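4.2 Memory and processor check (Clukix board)

Power off, cord out, wait 6 minutes. Case flat on the bench.

1. Find the coin cell, marked BATTERY. Leave it in.
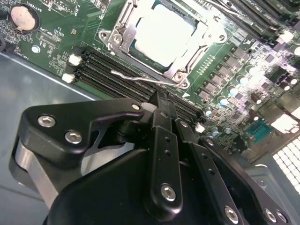 2. Socket next. Levers down, screws snug. Dont overtighten.

Caution: keep fingers off the heat spreader. Wipe smudges before the cooler goes on, dry cloth only. 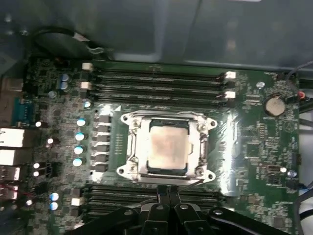 Kieran Heywood adds that a lint-free cloth beats paper towel, which sheds into the socket.

3. Memory. Open the latches, line up the notch, press both ends evenly. Stiff? Pull it and recheck teh notch.

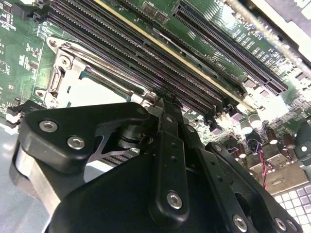 4. Close up, cord in, power on. No beep: back to step 3.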